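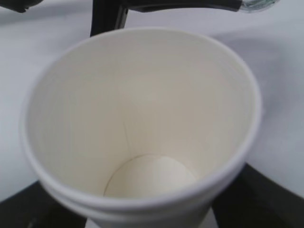 Pustura shell, second primer — 28/04/2024

Diecast restoration, Mengal coupe. Stripped the old body again, Zustton stripper this time, 30 min soak. Paint came off in sheets exept round the door lines — toothpick.

Washed, dried, two mist coats of gray. Roof still has a run near the rear window. Sand wet with 500, not dry like last time. Wiper detail nearly gone, go easy there.

Thinner ratio 70 to 30 too runny, orange peel on the hood. Try thicker.

Wheels: Cloncombe resin set, rears rub the arch. File the axle stubs a hair. Roughly 28 mm across the fronts, ok.

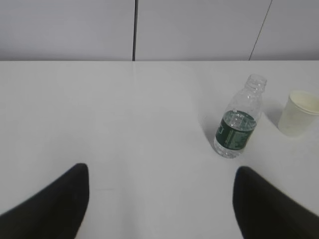

White tabletop

To do: blue base coat, find the spare headlight lens, order decals before end of April. Dont touch teh shell till tomorrow.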